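Unit 6 handout – Lift mechanisms and counterbalance in domestic furniture
Furniture Technology, Tistbridge evening program. Revised December 2019.

Read before the lab session. Bring a calculator and the Haddad hardware sheet.

## 6.1 Scope

This unit covers hinged and translating tops: drop leaves, lids, and lift-top tables. Drawer runners were covered in Unit 4 and are not repeated. Gas struts are treated only to the depth needed for selecting one from a catalog.

## 6.2 Moment about the hinge

For a plain hinged lid of uniform thickness, the weight acts at mid-depth. The holding moment at the hinge is

M = W × (d / 2) × cos θ

where W is the weight of the lid, d is the depth from hinge line to front edge, and θ is the angle of the lid above horizontal. The moment is greatest when the lid is closed and falls to zero at vertical. Past vertical it changes sign, and the lid needs a stay.

Worked case: W = 30 N, d = 0.42 m.

- At θ = 0, M = 30 × 0.21 × 1 = 6.3 N·m
- At θ = 60°, M = 30 × 0.21 × 0.5 = 3.15 N·m

Students often use the full depth instead of half. This doubles the answer and leads to a spring that throws the lid open.

## 6.3 Four-bar lift linkages

A lift-top table normally has to keep its top level while raising it and bringing it toward the user. The usual solution is a parallelogram linkage on each side: two arms of equal length, pivoted to the carcass at the bottom and to the top panel at the other end. With equal arms and equal pivot spacing, the panel stays parallel to the carcass throughout its travel.

Three points to note:

1. The path of the panel is an arc, so rise and forward travel are linked. You cannot specify both freely with one arm length.
2. Play in the pivots is magnified at the front edge. A loose rivet that is barely noticeable at the arm can give several millimeters of droop.
3. The two sides must be tied together. A torsion bar or a stiff panel will do it – thin panels will not.

For a panel that stays level, the work done against gravity depends only on the rise. The force at the user's hand varies with arm angle and, as with a lid, is highest when the arms are near horizontal.

## 6.4 Spring selection

Extension springs are cheap and easy to replace. Their force rises with extension, so they pull hardest when the top is closed, and this matches the load reasonably well. The spring must also have a small enough moment arm in the closed position that the top stays down.

Select in this order:

- find the load moment at closed, mid, and open positions
- choose an anchor point inside the carcass, clear of the storage space
- find the spring moment arm at the same three positions
- choose a rate that leaves a small net closing moment at closed

The Haddad sheet lists rates per spring. Two are fitted per table, so halve the required force before reading the sheet.

## 6.5 Load on the raised panel

A raised panel is a cantilever from its linkage. Loads near the front edge are the worst case, and the Provinby drawings assume 200 N there. Heavy work belongs on the fixed section.

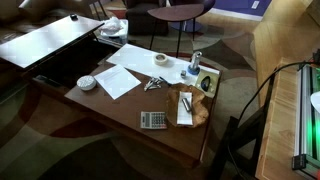

One student objected that the load case in 6.5 was too mild, and that a person leaning on a raised top to stand up would easily exceed 200 N. The objection is valid for ultimate strength. Use 200 N for deflection, and check the pivots separately for the higher load.

## 6.6 Problems

1. Repeat the worked case in 6.2 with d increased to 0.50 m.
2. Sketch the path of the front edge for arms of 200 mm swinging from 10° to 80°. State the rise.
3. The Prusto mechanism in the lab cabinet has unequal arms. Find the panel tilt at full lift.

Problem 3 is due at the first class in January. Show the pivot positions on your drawing.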